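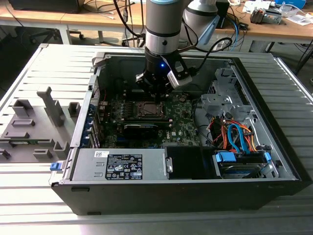 Reladen notebook, September 2023

Second batch of desktops from the Trivedville school district came in before lunch. 39 on the packing slip, 39 through the door, a first in the history of this project. Elsie signed for them and then asked me where I planned to put them, which I felt was hostile.

What the district says is wrong with them

The fault sheet is a work of literature. Every machine has a line, filled in by whoever was using it at the time. "Slow." "Very slow." "Smells." One says "see other form" and there is no other form. One says "works" and I have put that one at the bottom of the stack on principle.

I've given up sorting by complaint. Last December we sorted the first batch that way and lost two days to a machine marked "screen broken" that had been sent without a screen. Sorting by what happens at power-on instead: boots, beeps, sulks. Elsie wants a fourth group for machines that boot and then sulk. I said put them in sulks. We are not in agreement.

Memory

Most of the beepers so far are memory, or memory slots, or thirty semesters of chalk dust in the memory slots. Order of work that has been paying off:

1. Unplug, hold the power button in for a few seconds, side panel off. Bag the screws. Write the tag number on the bag and not on your hand (E.C., this means you).

2. Pull all the memory. Wipe the contacts with a lint-free cloth and a little alcohol. Blow out the slots before putting anything back in them. I used the can of air upside down once and frosted a board, and I'd like that to remain the only time.

3. If the processor is coming out too, do it now while there's room. Lever down and out, frame up, lift the chip straight. Cap goes on the socket if we can find a cap. We have a jar of caps, and every one of them fits some other socket.

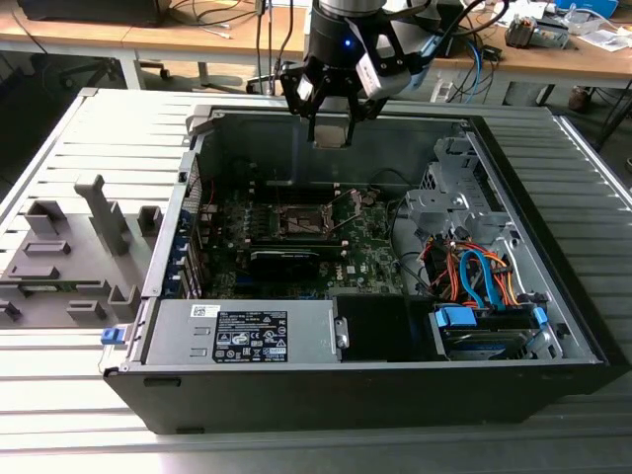 4. One known-good module in the first slot, nothing else. Power on. If it comes up, add the rest one at a time, restarting in between. Boring, and faster than being clever.

5. Overnight test for anything that passes. Two full passes with no errors or it doesn't get a green sticker. Elsie's machine by the window got a green sticker on one pass and I have said nothing about it except here.

Good modules go in the antistatic trays, doubtful ones in the shoebox. There is still a shoebox. We got a donation for proper storage and spent it on labels for the shoebox.

Clock batteries

Several of the ones that "lose everything when you turn them off" simply have a dead coin cell. Swapped, set the time, fine. I ordered a strip from Weerakoon and they sent 900. The invoice also says 900, so either I typed it or they have a sense of humor. Elsie has done the math and says that at our present rate we'll both be retired before the last of them goes in. Asked Weerakoon about returns. They are "looking into it," same as they were about the fans.

Please stop using them as poker chips. They discharge when stacked, and you can't play anyway.

Fans and paste

Old paste on these has gone to something like toffee. Warm the machine up for a few minutes before trying to lift the heatsink, then switch off, unplug, and twist gently. Don't pry. If the chip comes up stuck to the heatsink, stop, swear quietly, and check the pins before doing anything else.

We have 30 of the small tubes left, which is plenty if people use a dot the size of a grain of rice and not, as on tag 98, the size of a fried egg. I cleaned that one up this afternoon. It took most of a roll of paper towels and all of my goodwill. No initials on the work card, naturally. 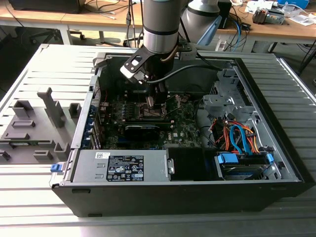

Inventory

Hurel (the spreadsheet with ambitions, for anyone new) refuses to accept two machines with the same model number on the same day. It would like them to be "variants." I now have a great many variants. Elsie Cheetham says there's a setting for it. She has been saying that since the first batch and has yet to be seen near the setting.

Left to do

Finish the beepers before opening any sulks.
Order socket caps, correct ones, and have somebody else read the quantity before I press send.
Call the district about the missing power cords. The slip says "cords incl." and they are not incl.
Find out which one smells.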